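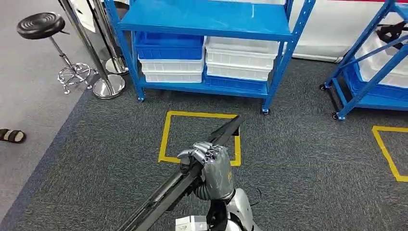

The blue shelves with the bins in, and the yellow squares on the carpet.

I spent most of April sorting out the storage room, and it's close enough to finished that I can write it up. The room is 139 square feet with dark gray speckled carpet that was there when I took over the lease on Garow Street. I thought about pulling the carpet and decided to leave it. It hides dirt well.

The shelving is a bright blue metal unit with slotted uprights, bought used from Masri, the restaurant supply place that was clearing out its back stock. The slots let you move the boards up or down, and I moved mine three times. The first setting was too tight for the bins. The second left a gap that was no use for anything. I'm keeping the top board clear for now. Anything I put up high tends to stay there for years.

Most of the bins are white plastic with ribbed sides, and they stack well. A couple are blue. White is for things I use through the year: packing paper, tape, extension cords, the small parts from the Dulten loom. Blue is for seasonal stuff and gets opened maybe twice. I haven't put labels on yet. I want to live with the order for a month first, and I already know the yarn has to come down lower.

The tape was the cheapest part and has helped the most. I marked squares on the floor in yellow, and a square is where a bin goes when it's off the shelf and being sorted. Before that I had bins all over the carpet and was stepping around them for a week at a time. Now if the squares are full, I have to put one back before I pull another. I used Giresel floor tape. It has held on the carpet so far, though I pressed the corners down again after vacuuming.

Still to do - a better light, and a hook by the door for the broom. I also have a box of over 1,000 buttons to go through, and no plan for those yet.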